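Limeo Market Extends Bag Swap Through Spring

The Limeo grocery in Brokow will keep its bag swap running through the end of May, the store said this week, and shoppers who have grown fond of the little rack by the front door will be glad to hear it. Neighbors have dropped off more than 300 clean shopping bags since the swap opened in March, everything from plain paper to sturdy totes to plastic ones with cheerful prints, and anyone who leaves the house without a bag is welcome to take one home.

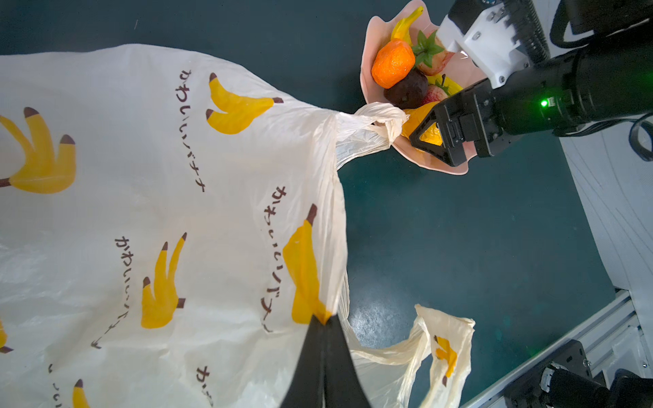
One regular wrote on the store's page that she has borrowed 4 bags and returned 5, and hopes the Duan Street branch will get a rack too. The swap is open daily until 8 p.m.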